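Ostton textile reuse program extended to Cetwood and Riltemano
6 November 2019

The Ostton Regional Council has approved a two-year extension of its household textile reuse program, with new drop-off points to open in Cetwood and Riltemano in March.
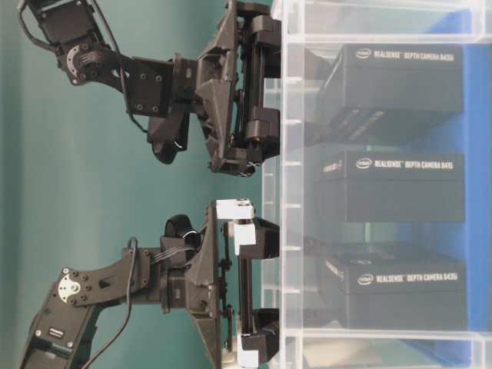 Background

The program accepts clothing, bed linen, towels and curtains that would otherwise be placed in kerbside general waste. It began as a trial at the Ostton transfer station and now serves households across the northern half of the region. Items in good condition are passed to local charity shops. Worn cotton is cut into cleaning cloths, and material that cannot be used in either way is baled and sold for insulation and padding.

Council resolved to extend the program following a review of the trial period. The review found that households were willing to sort textiles at home when the instructions were short and the drop-off point was on the way to somewhere else. It also found that residents in Cetwood and Riltemano were travelling up to 30 kilometres to take part, and that many had asked for a closer site.

A total of 114 tonnes of textiles was collected during the trial. Of this, 75 per cent was reused or recycled within the region.

New drop-off points

The Cetwood site will be located in the car park behind the public library on Harbour Street. The Riltemano site will operate from the former council depot, which is to be resealed over summer. Both sites will be open during daylight hours and will be cleared on weekdays. Large loads – including those from deceased estates and closing businesses – should continue to be taken to the Ostton transfer station, where staff can help with unloading.

Sorting and baling at all three sites will be carried out under contract by Değirmenci Textile Recovery, which has held the Ostton contract since the trial began. The new contract requires the company to report to Council each quarter on the weight of material received and where it has been sent.

Comments

"Residents have told us plainly that they do not want to put a good blanket in the bin," said Sosina Shiferaw, Manager of Waste and Resource Recovery. "The difficulty for people in the smaller centres has been distance. We expect the Cetwood and Riltemano sites to be well used from the first week."

Ms Shiferaw said the quality of donated items had improved over the trial, although damp and mouldy material remained a problem in winter. "One wet bag can spoil a whole cage of clothing. We ask that everything be washed, dried and tied in a bag before it is dropped off."

What can be accepted

Clothing, paired shoes, sheets, towels, blankets and curtains will be taken at every site. Pillows, doonas, carpet and mattresses will not be accepted. Curtain hooks and rings should be removed beforehand.

Small grants

Council will also offer grants of up to $100 to schools and playgroups that wish to hold a clothing swap or mending day. Application forms will be available from the customer service counter in Ostton and at the Cetwood library once the new sites have opened. Groups do not need to be incorporated to apply, but must name an adult organiser.

Contact: Media and Communications, Ostton Regional Council | © Ostton Regional Council 2019 | Back to top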